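4.2 Wrist-view gating for two-arm cable work

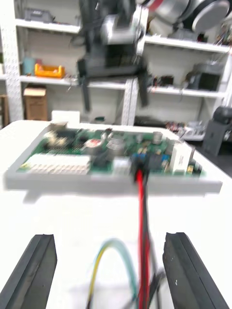
Figure 3. Wrist camera view during a run on the circuit board task. The red and black cables pass between the near gripper's fingers, and the second arm's gripper is behind the board. Motion blur is strong on both.

4.2.1 Blur score and hold rule

The perception node scores each wrist image before the cable tracker sees it. The score is the variance of the Laplacian, computed on a fixed crop between the two fingertips. We first computed it over the whole image, but shelving and other background texture kept the score high while the cables themselves were smeared. The fixed crop removed most of these false passes.

When the score drops below threshold, the tracker keeps its last accepted cable estimate and the planner may not issue a grasp or release command. Arm motion already in progress continues at reduced speed. After 12 rejected images in a row, the planner stops both arms and waits for a sharp image. The threshold was set by Judit Somogyi on 108 hand-labeled images and left alone after that.

4.2.2 Handling the second arm

A gripper on the other arm can enter the wrist view and be picked up as a cable segment, especially when its long dark fingers hang near a black cable. We project the other arm's link model into the wrist view using joint readings and mask the result, padded by 45 pixels. The padding covers calibration error and the lag between joint readings and image capture. It also hides real cable when the two grippers work close together. In that case the tracker reports low confidence and the Kozma planner backs the second arm away before trying again.

Both steps run in the same process as the tracker. Moving them to a separate node added 2 dropped images per run on our setup, so we merged them again.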